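Embroidered pennants – gold thread puckering on purple felt

Hefin Meredith
We stitch college pennants for a campus shop on a Feritz single-head. Lettering is fine on the small size. On the large size the felt puckers beside the gold stripe. Speed is 600. Would a heavier backing fix it?
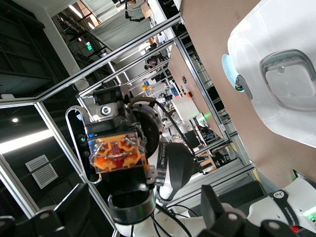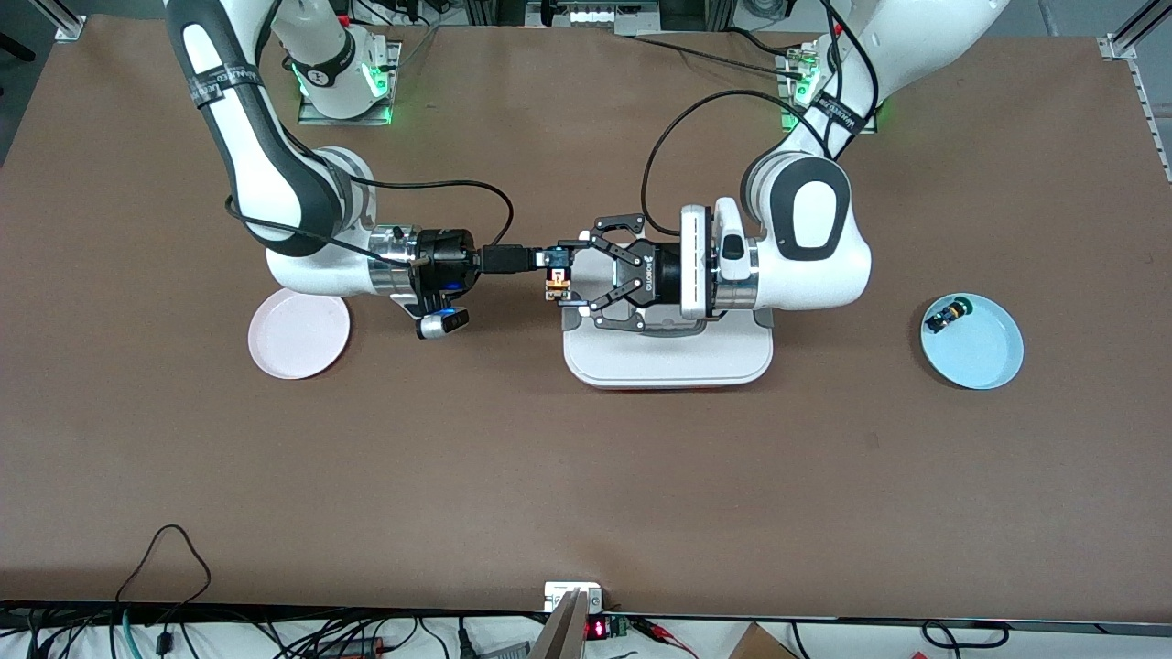
Same digitized file for both sizes, scaled up in the software.

Tegwen Morris
Scaling is the problem. Redigitize the stripe at final size and split the fill into 2 passes, center outward. Drop to 500 for metallic thread. Use cut-away backing – tear-away shifts on felt.

Delyth Lloyd
We just iron ours afterward. Works most of the time.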